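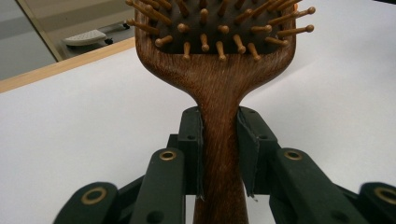 Wooden brush, wooden pins.

Thursday, and I've been rained off for the third time this month. November golf, what did I expect? I'd got as far as the practice green before it started properly coming down, so at least I got twenty minutes with the new wedge, and I want to write down what I thought before I forget or change my mind.

So, the Brandik. It's the 56 degree one with the raw face, the kind that's meant to rust. Ha-neul Ok lent me hers in the summer and I've wanted one ever since, although hers has had a lot more use and feels softer to me, which she says is all in my head. Mine still feels a bit clicky off the face. I hit the same little chip over and over from the fringe, trying to land it on the same patch of discoloured grass, and I'd say it came out lower than my old Zunberg with a lot more grab on the second bounce. The Zunberg just sort of releases and trundles. I'd got used to the trundle! I kept leaving everything short, and then I'd overdo it and send one clean through to the far side, where a man was trying to practise three-footers in peace. He was very nice about it.

The bunker was less happy. There's more bounce on this one and our sand is like wet cement at this time of year, so it skipped straight into the back of the ball twice and off they went towards the car park. I had a go with the face square and a steeper swing and that was better, then I had a go with it wide open and that was horrible. Must ask Ha-neul how she plays it out of heavy sand. She did tell me once, over a bacon roll, and I wasn't listening.

Had a cup of tea in the pro shop to dry off and made the mistake of looking at the Hekito irons again. 992 pounds for the set, and that's with the old model's shafts. I picked up the seven iron and waggled it for far too long. Lovely thin top line, and it sits so neatly behind the ball that I felt like a better player just standing there on the carpet. Then I remembered that I shot 32 over at the last medal and that none of those shots were the fault of my irons (well, maybe the one on the fourteenth). Put it back. Bought a glove.

They had a Nasr putter in the second-hand rack as well, 79 pounds, a heel-shafted blade with a few dings on the sole. I rolled a few on the mat and pulled every single one left. I do that with blades, I always have, and I still go and pick them up. My big ugly mallet stays in the bag.

Jobs for the weekend if it keeps raining: regrip the hybrid, clean out the side pocket (there's a banana in there somewhere, I can smell it), and sort out my old balls for the shag bag. Dad reckons there are 300 in the garage and I think he wants his shelf back.

Ha-neul's booked us the 8.40 on Sunday. Forecast is dry until lunch. I'm taking both wedges and deciding on the first tee, and if she laughs at me for carrying fifteen clubs I'll leave the five wood in the car.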